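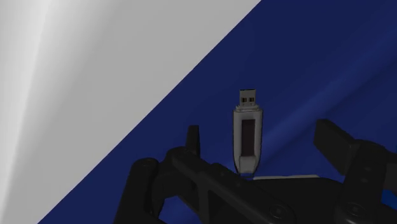 What grit should I stop at before putting hardwax oil on an oak tabletop?
Stop at 150 for most hardwax oils. Check the can first, as a few makers want 120.

plainsawn_9
Sat 11 January
Second opinion wanted. Top is white oak, finish is Wenico satin. I went to 220 and the color came out paler than my test board, which was only sanded to 120.

Rebane_shop
Expected. Finer grit closes the surface, so less pigment holds. Go back to 120 with a fresh disc, vacuum, wipe, recoat.

knotfilter
Disagree on 120 for a top. With an orbital you will see swirls under raking light. 150 by machine, then 150 by hand with the grain.

Rebane_shop
Swirls come from worn discs and pressing down. I change discs every 20 minutes and don't get them.

plainsawn_9
Is one coat enough? The can says 2.

knotfilter
Two, thin. Buff off everything that will come off after each one. Excess stays tacky.

dovetail513
Water-pop before the first coat if you want more color. Damp rag, let it dry overnight, no sanding after.

Rebane_shop
Not on a top that gets wiped daily. Raised grain feels rough and holds dirt.

dovetail513
Mine has been in a kitchen for 3 years. It feels fine.

plainsawn_9
Going with 150 and no water. Will do an offcut first and post the color in February.

knotfilter
Sand the offcut with the same machine as the top.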